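4.2 Does the surface itself matter?

Claims about wood and hygiene tend to travel further than the tests behind them. The best known says that a wooden work surface "cleans itself" as it dries, drawing moisture and whatever lives in it down below the reach of a knife or a sleeve. Porasby prints this on its care leaflet. Flevetier says much the same in its sales catalog, with no source given. We wanted to know how much of the claim survives once the wood has been oiled, used, and wiped down by people in a hurry.

We took 79 swab samples from oiled and unoiled tops in shared workrooms, all of them in normal use. The samples came in two rounds, the first in December and the second closing on 06/03/2023. Each top was swabbed at the middle and near an edge. Butcher-block construction (Figure 3) was our main interest, as it brings in glue lines, and glue lines do not take up water the way open grain does. The leaflets we read treat a top as one uniform piece of wood, and that seems to us the first mistake.
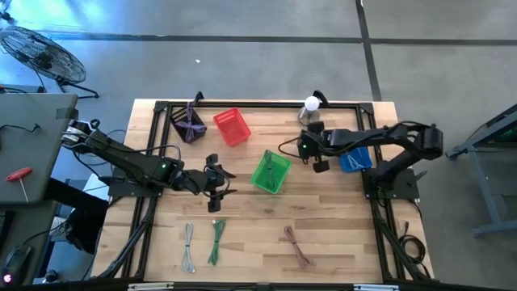
Figure 3. Butcher-block tabletop with light, honey-colored planks.

Elias Geagea, reading a draft of this section, objected that glue lines make up so little of a top's area that they could hardly change a swab result, and that we were in danger of swapping one untested story for another. The objection is fair. We had no swabs taken strictly along a glue line, and we can't separate that effect from ordinary wear. What we can report is that 22 of the samples came back above our cut-off of 400 colony-forming units per swab, and that oiled and unoiled tops were both well represented among them. If drying alone did the cleaning, we would expect the unoiled tops to come out clearly ahead. They did not.

The Juhász protocol, which the trade literature leans on, uses new, unfinished blocks left to dry overnight in still air. Those conditions favor the wood. A top in a shared room may be wiped with the same damp cloth several times in an afternoon, and we doubt that it ever dries in the sense the protocol assumes — at least not during working hours. The protocol also counts what can be lifted off the surface. Bacteria that have moved deeper into the grain drop out of the count whether they are dead or merely out of reach, and the leaflets read every missing colony as a dead one.

None of this makes plastic the better choice. The Costura comparison, often quoted against wood, scored its plastic boards when new and its wooden boards after 2 years of use, and we put little weight on it for that reason. Our own data have weak points too. The rooms were picked for easy access, cleaning habits were self-reported, and we suspect people described the routine they were supposed to follow. The difference between middle and edge samples was small enough that we would not defend it without a third round.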